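Chapter 4
Picking Up Things That Don't Want to Be Picked Up

What you need before starting: chapters 2 and 3, one pair of hand-held grippers per team, a table at waist height. Read the whole opening first. Then the lab.

By now your team has driven a gripper open and shut on the bench and logged the finger width. Fine. Blocks and cups are easy though. This chapter is about thin objects, objects with two halves that move, objects lying inside something else. Most of the points lost at the Vuvetdale student meet go right here, in the container round.

The class project for the term is the Rowbotham tray task. A team gets a container, one household tool, and 93 seconds. Tool out of the container, onto the table, hands off. No touching the tool with fingers at any point, a touch scores zero for that run. Wing-yan Chiu's group at Nallutlow ran the task 700 times over one school year and kept every log, good and bad. We use there logs in Section 4.3.

Before you train anything, do it by hand. Hold the grippers, do the task yourself, feel where it goes wrong. Slow is OK. Left gripper steadies or waits, right gripper reaches. Swap after 13 tries so everyone on the team gets both roles. 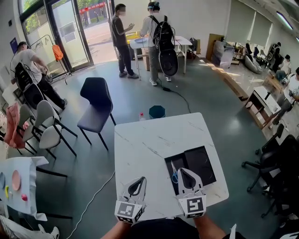 Figure 4.1 Hand-held grippers, right one reaching toward the open box with the scissors. Note the printed marker on each base.

Why scissors? Two blades, one pivot, handles with holes. Grab one handle only and the thing may swing open as you lift. Grab across the blades and the pads get very little to hold. Kwan-ho Kwan, who wrote the first lab sheet for this course, told teams to pick a grasp point out loud before moving. Still good advice. Say it, write it down, then move.

Words to know for this chapter: grasp point, approach angle, clearance, slip, regrasp. Definitions at the end of Section 4.1, not repeated after that.

A note on markers. The camera needs to see them to work out where each gripper is. Cover one with a sleeve or a box lid and you lose the track for that strech. The Vakley scoring sheet throws out any run with a long gap, so check your replay before you hand it in.

How much data? The club target is 2,000 clean runs across all teams by July. Your share is on the wall chart.

Try first, in your notebook:

Sketch the container from above. Mark where a gripper finger fits and where it hits a wall.

Pick two grasp points on the scissors. Which one survives a lift? Which one lets you set them down flat?

Bring the sketch to lab. Section 4.1 starts with clearance.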